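Wrist camera only vs. wrist plus overhead for imitation learning - is the second view worth it?

Posted by Lutz Eichhorn, 2025-07-01

I'm training a behavior cloning policy for a tabletop pick and place task. The target is a plate, and the rest of the table has clutter that changes between episodes. I have 194 demonstrations, all with the wrist camera. The policy reaches the plate fine when it starts in view, but if the plate is near the side of the image it often drifts toward whatever else is on the table.

I read that a wrist view alone generalizes better to new backgrounds. I held out 14 start positions and it only finished 4 of them. Should I add an overhead camera and record everything again, or is there something I can do with the data I have?
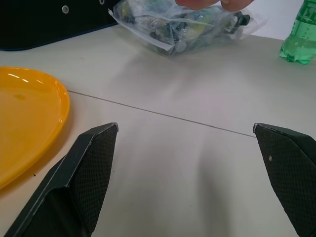 The action space is relative end effector motion plus gripper opening. Images are resized before they go into the encoder, and I use random crops for augmentation.

Meton

Check your crops first. If the plate is only partly visible at the left edge and you crop at random, some training images won't contain it at all, but the action label still says to go left. The policy then learns to guess from the clutter. I went from large crops to a small shift and color jitter, and my success rate on side starts went up without any new data.

Also give it some history. Two or three past frames help when the object leaves the view - a single image can't tell the policy which way to go back.

drumulwood

Just add the overhead camera. Worked for me.

Vokanside

I wouldn't throw away the 194 demos. Look at where they start. Most people begin with the arm already facing the object, so there are hardly any examples of searching. Record more that start badly placed and include the correction, then retrain on the full set. Test on the same held-out positions or you can't compare.

Fourteen starts is also a small test. Run each one several times before you decide which change helped.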